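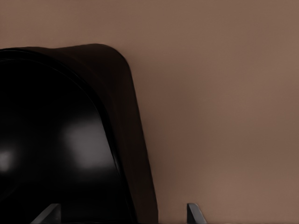
Detalle de un borde redondeado, en negro sobre fondo tostado.

Buscar en esta web Introduzca un término

Visita institucional a la cocina central de Grosow en Pradura

2020-05-07
Compartir 65 Comentarios 0

La Mancomunidad publica el informe de la visita realizada en octubre a la cocina central que la empresa Grosow gestiona en el polígono de Pradura. La delegación estuvo integrada por personal técnico de los servicios de educación, consumo y contratación, y fue recibida por la dirección de la planta y por el departamento de calidad. El objeto de la visita era conocer sobre el terreno la organización del servicio de comedor escolar y la fase inicial del programa Cloltia, por el que parte de los envases de un solo uso se sustituye por vajilla y bandejas retornables.

Recepción y recorrido

La jornada comenzó en la sala de reuniones del edificio Kalogeropoulos, antigua harinera rehabilitada que alberga las oficinas y el laboratorio. La dirección expuso los datos generales de la actividad: la planta elabora 1639 menús por día lectivo, destinados a colegios, dos residencias de mayores y un centro de día. La nave de producción, de una sola altura, ocupa 900 metros cuadrados y se comunica con las oficinas por un pasillo acristalado, desde el cual los grupos de visitantes siguen normalmente el trabajo. En esta ocasión se autorizó el acceso al interior, previa entrega de bata, gorro y calzas.

El recorrido siguió el orden de los alimentos. En el muelle de recepción se comprueban albaranes, temperaturas y fechas antes de que la mercancía pase a las cámaras. Verduras, carnes y pescados disponen de cuartos de preparación independientes, con utensilios identificados por colores. La delegación se detuvo especialmente en el cuarto de dietas especiales, que cuenta con entrada propia y un fregadero que no se comparte con el resto de la cocina. Cada menú para alérgicos se cierra allí mismo y lleva una etiqueta con el nombre del centro y el código del comensal.

En la zona caliente se trabajaba en un guiso de lentejas y en una crema de calabacín. El personal explicó que la línea caliente se mantiene por encima de 65 grados hasta la salida del reparto, y que la lectura se anota en el momento de la carga y de nuevo a la llegada al centro escolar. Los partes se conservan en papel y en soporte electrónico. La delegación consultó varios de ellos, correspondientes a la quincena anterior, y los encontró completos, salvo dos hojas sin firma de recepción. La empresa tomó nota de la observación.

El programa Cloltia

Tras una pausa, el departamento de calidad presentó los criterios seguidos para escoger las piezas retornables. Se han valorado el peso, la facilidad de apilado y la resistencia al lavado a 70 grados. Para el servicio en mesa se ha optado por tonos oscuros, que disimulan mejor las marcas del uso, y por esquinas redondeadas, más cómodas de secar y menos propensas a desconcharse. Las residencias han pedido, no obstante, que se estudie una alternativa clara para los usuarios con baja visión, a quienes el contraste entre plato y bandeja facilita la comida. La empresa se comprometió a remitir una propuesta antes del fin del curso.

También se trató la cuestión del retorno. Los vehículos recogen las piezas usadas al día siguiente, aprovechando la ruta de reparto, y las descargan por una puerta distinta de la de salida de alimentos. La principal dificultad señalada son los centros pequeños, con escaso espacio para almacenar la vajilla sucia durante la tarde.

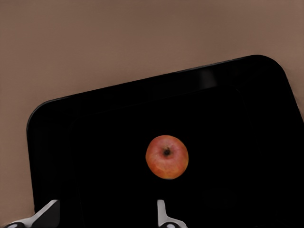
Degustación y encuesta

La visita incluyó la degustación del menú del día en el comedor del personal, servido en las mismas condiciones que en los colegios. La delegación valoró favorablemente el punto de cocción de la legumbre y consideró algo justa la ración de fruta. Se entregó asimismo el modelo de encuesta que se reparte a las familias, cuya redacción convendría simplificar: varias preguntas reúnen dos asuntos distintos y no permiten una respuesta clara.

Observaciones trasladadas a la empresa

- Completar la firma de recepción en todos los partes de temperatura.
- Revisar la ración de fruta en los menús de primaria.
- Presentar una opción de vajilla clara para las residencias.
- Estudiar una segunda recogida semanal por la tarde en los centros sin almacén.

La Mancomunidad agradece a Grosow y a la plantilla de Pradura las facilidades prestadas. El acta de la visita puede consultarse en el servicio de contratación, en horario de atención al público, previa solicitud.

Compartir 65 Comentarios 0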